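Our project, part two: living with the Iltesska kit

So after the setup headaches I wrote up last time, my partner Dilani Begum and I finally got to spend our lab hours using the Iltesska two-arm kit, which our department has on a trial license until June. We picked tea because everybody gets what a good pour looks like, and because I drink way too much of it!
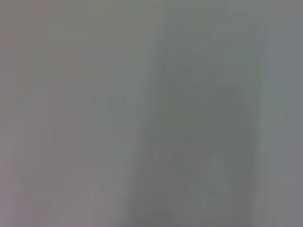
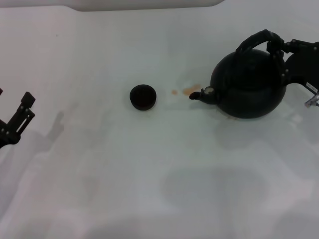

The kit's teaching software, Dratano, is what I'd pay for if I had the money. You move the arms yourself, it records you, and then you clean up the path on a timeline (Dilani got fast at this, I did not). Pouring is where I wanted more from it. There are a couple of orange-brown spills on the white tabletop between the cup and the kettle spout, and the timeline has no simple way to say "tilt back a bit sooner." You end up dragging points by hand, all 409 of them in our longest recording.

The grippers I really liked – they're easy to swap, and the screws are right there where you can reach them. The manual is 300 pages and I'd say we used 7. Mitali Bhattacharjee, our advisor, wants us to try the same recording on the Munshi arms next, so we're exporting everything tonight.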